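4.2 Working rules for hand-held gripper sessions

The rules in this section were drafted by Anisa Hartono for the Prullovport project and revised after the first 451 recordings. They apply to anyone holding the tool or standing within reach of it.

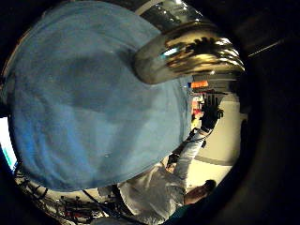
Operator and workspace

A cable worn along the forearm must lie close to the sleeve, with the strap at the wrist fastened before power is applied. Gloves stay on until the tool is back in its holder. Cables on the floor are routed behind the operator – never across the walking path.

Polished metal objects are logged as reflective in the session sheet. Sessions end after 6 failed grasps in a row, and the log is signed by a second student.

Revision: 16/03/2018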